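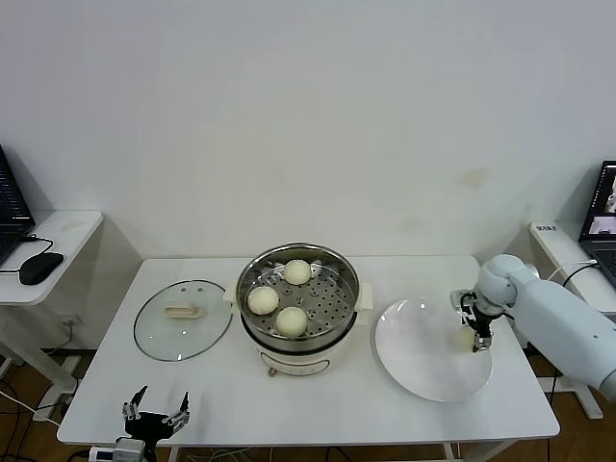 **Steamed buns at home – talk notes**
Zomside Community Kitchen, evening session, 1st October

*Slides are mostly recipe cards. Keep the clicker in the left hand, the dough needs the right one.*

## Opening (keep it short)

Hello everyone, thank you for coming out! Say who I am, say thanks to Marcelle Royer for getting the dough going this afternoon so that we have something to eat at the end.

Ask for hands: who has made steamed buns before? Who has made them and had them come out flat, wrinkled or yellow? (Put my own hand up. Mine were like that for a whole winter.)

I want people to go home and make these on a weeknight. Plain ones first, no filling. A plain bun is lovely with soup, or split open with butter and a bit of sugar, and you learn so much more about dough when there's no pork in the way.

## The dough

Card 1 goes up here.

- 595 g plain flour
- 321 g lukewarm water
- 2 teaspoons instant yeast
- sugar, a good spoonful
- a little neutral oil

Read out the weights slowly, people will be writing. Yes, the numbers look fussy. They came off Lærke Ketilsson's scale back in April when she was halving a batch meant for a crowd, and that dough behaved so well that I have never rounded them off.

Pass the bowl of dry flour along the front row. Plain flour is fine! You'll see special bun flour in some shops, very white and very soft, and it does give a paler bun. Try it once you've got the hang of things.

Knead until smooth. Then knead some more. Demo: press a thumb in, show how it comes back slowly. The skin of the finished bun is decided right now, on the counter, so any lumps or creases you leave in will still be there when you lift the lid.

**If someone asks about stand mixers:** yes, low speed, ten minutes, finish by hand.

## Shaping

This is my favorite part, don't rush it.

Roll into a log, cut, then cup each piece under the palm and go round and round on a dry counter. No flour on the surface for this bit – the ball needs to grip so it can tighten. Do three live. Get someone up from the audience for the fourth, they always do better than they expect.

Seam goes underneath. Pinch it if it's gaping.

Second rise: the buns should look puffy and feel light when you pick one up. Pass around the two trial pieces on the saucer, one risen and one straight from shaping, and let people feel the difference. It's such a small thing and it changed my buns completely.

## Steaming

Card 2.

Talk about equipment for a minute. Bamboo baskets over a wok, a metal insert in a saucepan, an electric steamer with its own pot and a glass lid: all good. I've come round to the electric kind for weeknights. You fill it, set it, and the stove is free for the soup.

Points to hit:

- Leave space. Three in a triangle is a comfortable load for a small round tray. They swell, and they will stick together if they touch.
- With a perforated metal tray, put a square of parchment under each bun. Poke a few holes if the squares are big.
- Keep the water below the tray. A boiling splash leaves a gummy patch on the bottom.
- Metal and glass lids drip. Tie a dish towel around the lid, knot on top, corners well away from any heat. Bamboo doesn't need this.
- Twelve minutes for a bun the size of a small lemon, counted from when the steam is going properly.

Then the hard part: heat off, and wait. Three or four minutes with the lid barely cracked. Whip it off straight away and the tops can wrinkle right in front of you. Tell the story about the Bundgaard supper here if time allows (the whole tray, in front of my in-laws, like a row of walnuts).

When you do open it, lift the lid away from you. Have the plate ready beside the steamer before you start, a wide one, so the buns can sit apart while the outsides dry a bit.

## Troubleshooting

Card 3. Let people shout out problems first, then fill in whatever's missing.

**Yellow spots** – yeast or sugar that didn't dissolve. Stir both into the water next time.

**Dense in the middle** – not enough second rise. Give it longer in a cold kitchen.

**Collapsed** – too much rise, or the lid came off too fast.

**Rough skin** – more kneading, sorry!

## Storing

They freeze beautifully. Cool completely, bag them, and steam from frozen for eight minutes. For a microwave, wrap one bun in a damp paper towel and go in short bursts. It'll be soft for exactly as long as it takes to eat, so eat it.

## Close

Questions, then tasting. Marcelle will bring round the butter and the black sesame sugar. Recipe cards are on the side table by the coats. Next session is dumpling wrappers, sign-up sheet is next to the cards.

Switch the urn off before leaving.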